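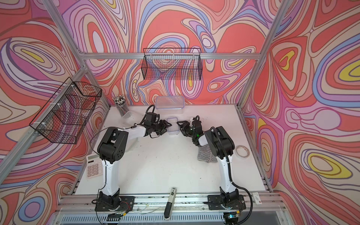
The pair at the small lidded container, patterned panels up on all three sides.

Faredley Stiltero two-arm bench kit: six months in, and the gripper fault they call a setting

I put off writing this because I wanted to give the seller a fair chance to fix the thing. They've had since September. My view hasn't moved much, so here it is.

The Stiltero is sold as a ready-to-run pair of arms for small handling jobs: lids, pens, boxes, cloths, the usual desk clutter. You get two arms, two base plates, two grippers, a control box and a software package called Brumovum that does the motion planning and the teaching. Ours cost a little over what we'd planned and came in three crates. The rail and posts we bought separately from Garrido, and I have no complaint about those.

The good part first. The arms are stiff, they're quiet, and they go back to a taught position about as well as the sales sheet says. Assembly took an afternoon. Bolting the base plates to the front rail was easy and they haven't shifted. If you only ever run one arm at a time, you could stop reading and probably be happy.

The trouble starts when both grippers work on the same object. Our standard task is dull: one hand steadies a small clear container, the other takes the lid off, sets it down, picks it up and puts it back. We logged 2,000 cycles of this over the winter. In 53 of them the right gripper lost its grip signal, decided it was holding nothing, and kept closing. Most of the time that meant a dropped lid. Nine times it meant a cracked one. Twice it kept pushing sideways into the other gripper until I hit the stop button.

Those two are the reason for the low score. There is supposed to be a force limit. It's in the manual, it has its own page in Brumovum, and you can type a number into it. What the manual doesn't say is that the limit is read from the same gripper signal that drops out. Lose the signal and the limit goes with it. The arm carries on with the last plan it had, and the indicator light on the gripper stays green all the way through. I have it on video both times. Green light, fingers jammed together, motor whining.

I sent this to support. The first reply told me to lower the closing speed. I did, and the fault came back at the lower speed. The second reply said clear plastic was "outside the recommended object range," which is odd for a product with a clear plastic tub on the front of its brochure. The third said it was a setting and would be looked at in a later release. I'm on that release now and I can't find the setting.

Valentina Leiva, who shares the bench with me, thought it was the cable, and I think she's at least half right. It runs from the wrist down the side of the arm in a loose loop, and when the wrist rolls past a certain point the plug takes the strain. We swapped the cable and went quite a while without a dropout. Then they started again. A strain relief at the wrist would cost very little. A watchdog in the software that stops both arms when the signal goes quiet should have been there from day one.

What we do for now:

Hands stay out of the workspace whenever the arms are powered, paused or not. Pause holds position, it does not cut power.
The stop button sits within reach of whoever is running the session.
We check the wrist plug before each session and replace the cable at the first dropout.
No two-handed task runs unattended. Ever.

That last one rather spoils the point of buying automation, and I said so to Faredley. They offered me a discount on an extended warranty.

I've read other reviews that call these arms safe because they're small. They are small. They also pinched through a lid I couldn't crack with my thumbs, and I wouldn't want a finger in there. A light that stays green during a fault is worse than having no light, in my book — you learn to trust it, and it's only telling you there's power.

Would I buy it again? For single-arm work, maybe, at a lower price. For anything where the grippers meet in the middle, no, not until someone shows me a release note that mentions signal loss by name.

Score: 2 out of 5

Posted March 26, 2025. I'll update if the next release changes anything.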